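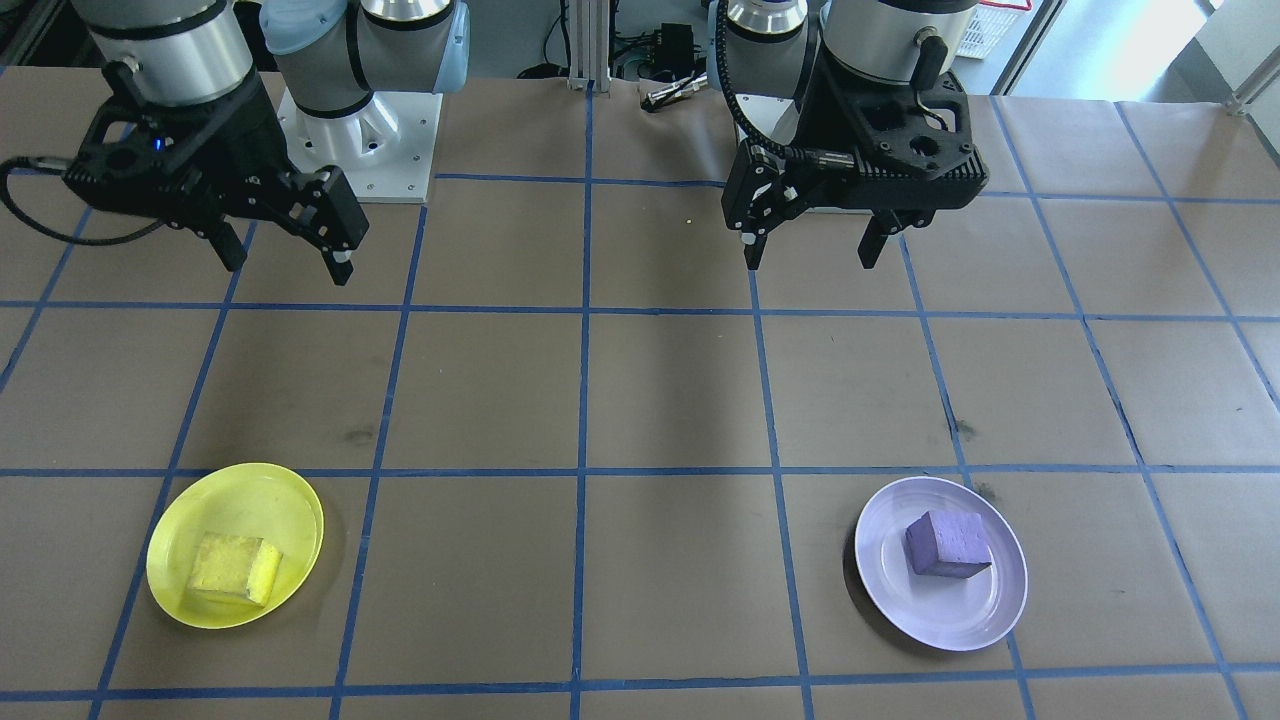
Sorting small orders by hand: notes for the Drutcombe packing talk
Speaker: Muthu Suvarna

Opening (5 minutes)

Say who I am. Nine years at Bellon, first on the packing bench, then running it. Say the talk is for shops sending out up to 400 parcels a week. Anyone bigger can stay, but the shelving part won't fit them.

Ask who packs in the same room they store stock in. Wait for hands.

Where the time goes

We timed ourselves for all of June. Taping and labeling were quick. Walking was the slow part. One packer made 15 trips to the back shelves in a morning for the same size of mailer. Tell the tape gun story here if the room is awake.

What we changed first:
Mailers moved under the bench, smallest on the left.
Top sellers moved to the two shelves behind the packer.
Returns got their own cart, and it stays by the door.

Don't spend long on the cart. People always ask about it at the end anyway.

Batching

Explain single-item orders first. Print those slips together, pick them in one walk, pack them in one go. Orders with several items come after lunch. Firdevs set this up and she will take questions on the slip layout.

We tried sorting slips by zip code at Bellon and dropped it. The carrier sorts them again, so we gained nothing. Varma still does it and likes it, so mention that it may depend on the pickup.

Mistakes

Be clear that our error rate went up for two weeks after the move. People reached for where things used to be. We put the old shelf numbers back in small print under the new ones and took them off in the fall.

Wrong color was the most common mistake, then wrong size. We now keep look-alike items at least one shelf apart. Read out the mug example. Pause for questions.

Costs

Shelf labels, one used cart, a second tape gun. We bought mailers in boxes of 1000, which needs floor space, so measure before ordering. The Ganix shelves were already there.

Closing

Handout is on the table by the coffee. It has the bench layout on one side and the slip order on the other. Firdevs Çetinkaya takes over after the break with returns.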